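Hausmitteilung Mai
Wohnanlage Nandside, Bereich Gemeinschaft und Hauswirtschaft

Neuordnung der Gemeinschaftsküche: Besteck, Essstäbchen und Kleinteile

Die Hausverwaltung informiert die Bewohnerinnen und Bewohner über die Neuordnung der Gemeinschaftsküche im Gebäudeteil Helora. Die Küche steht den Mietparteien der 54 angeschlossenen Wohnungen täglich bis 22 Uhr zur Verfügung und wird zusätzlich für die gemeinsamen Kochabende genutzt. Die bisherige Aufbewahrung des Bestecks in zwei tiefen Schubladen hatte sich für diese Nutzung als ungeeignet erwiesen. Löffel und Stäbchen wurden häufig noch feucht eingeräumt, und mehrere Schubladeneinsätze mussten wegen aufgequollener Böden entsorgt werden.

Im Zuge der Neuordnung wurden beide Schubladen geleert, gereinigt und mit herausnehmbaren Einsätzen versehen. Messer, Gabeln und Löffel aus Metall liegen nunmehr in der oberen Schublade links neben der Spüle. Schöpfkellen, Pfannenwender und Schneebesen befinden sich in der darunterliegenden Schublade. Scharfe Küchenmesser werden nicht mehr offen gelagert; sie sind in der abschließbaren Lade untergebracht, deren Schlüssel im Büro der Hauswirtschaft ausgegeben wird.

Für die Anschaffung der Einsätze, neuer Abtropfbehälter und eines Grundbestands an Geschirrtüchern wurden aus der Rücklage für Gemeinschaftsräume 2.000 Euro bereitgestellt. Die Lieferung erfolgte durch die Firma Yakubu Haushaltsbedarf. Eine Umlage auf die Nebenkosten findet nicht statt.

Essstäbchen

Auf Anregung der Teilnehmerinnen und Teilnehmer der Kochabende ist der Bestand an Essstäbchen auf 40 Paare erweitert worden. Sämtliche neu angeschafften Stäbchen sind aus unlackiertem Holz. Sie sind nicht für die Spülmaschine geeignet. Nach Gebrauch sind sie mit warmem Wasser und wenig Spülmittel von Hand zu reinigen, kurz abzuspülen und mit einem sauberen Tuch abzureiben. Ein längeres Einweichen ist zu vermeiden, da das Holz dabei aufquillt und an den Spitzen ausfasert.

Stäbchen mit Rissen, Splittern oder dunklen Verfärbungen sind auszusondern und in den Behälter neben der Tür zu legen. Einzelne Stäbchen ohne passendes Gegenstück werden zunächst aufbewahrt und bei der monatlichen Durchsicht nach Länge und Stärke neu zusammengestellt. Private Stäbchen und privates Besteck bitten wir nicht in der Gemeinschaftsküche zu belassen.

Aufbewahrung am Tisch

Während der Kochabende werden Stäbchen und leichte Löffel in Abtropfbehältern auf den Tischen bereitgestellt. Die Behälter sind so aufzustellen, dass sie die Mitte des Tisches für Schüsseln und Platten freilassen. Auf den Tischen liegen Decken, die nach jeder Veranstaltung abzunehmen und in den Wäschekorb im Vorraum zu geben sind. 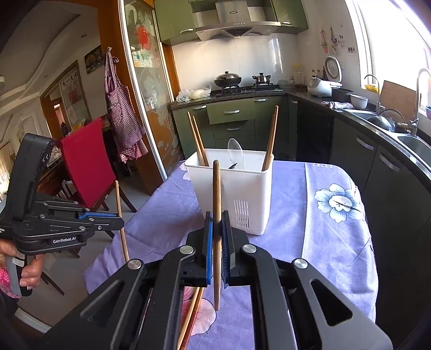
Holz trocknet am besten stehend und mit ausreichendem Abstand zu den Nachbarstücken. Die Hauswirtschaft empfiehlt daher, die Behälter nur locker zu bestücken und die Stäbchen nicht gebündelt einzustellen. Der weiße Kunststoffbehälter auf der geblümten Tischdecke hat an der Vorderseite senkrechte Schlitze und enthält neben drei Holzstäbchen auch einen durchsichtigen Kunststofflöffel, dessen Laffe nach oben zeigt. In dieser Weise sollen Löffel generell eingestellt werden, mit dem Stiel nach unten. Bei Stäbchen gilt die umgekehrte Regel: Das dickere Ende steht oben, damit beim Herausnehmen nicht in den Bereich gegriffen wird, der mit Speisen in Berührung kommt. Nasse Teile gehören vor dem Einstellen auf die Abtropffläche neben der Spüle.

Die Behälter selbst sind einmal wöchentlich zu leeren und auszuwaschen. In den Schlitzen und am Boden setzen sich Kalk und Speisereste ab, die mit einer schmalen Bürste entfernt werden können. Bürsten und Entkalker stehen im Unterschrank der Spüle bereit. Der Entkalker ist nach Gebrauch wieder zu verschließen und darf nicht mit anderen Reinigungsmitteln gemischt werden.

Termine und Zuständigkeiten

Die monatliche Durchsicht des Bestands beginnt jeweils um 9 Uhr. Die Küche bleibt währenddessen für etwa notwendige Arbeiten geschlossen; Heißwasser kann in dieser Zeit in der Teeküche im Gebäudeteil Nornosard entnommen werden. Der genaue Tag wird durch Aushang am Kücheneingang bekannt gegeben.

Fehlende oder beschädigte Teile sind in die Liste an der Innenseite der Küchentür einzutragen. Anregungen zur weiteren Ausstattung nimmt die Hauswirtschaft schriftlich entgegen. Über die Anschaffung zusätzlicher Schüsseln und eines zweiten Reiskochers wird nach Abschluss der laufenden Bestandsaufnahme entschieden.

Hausverwaltung Nandside
Bereich Gemeinschaft und Hauswirtschaft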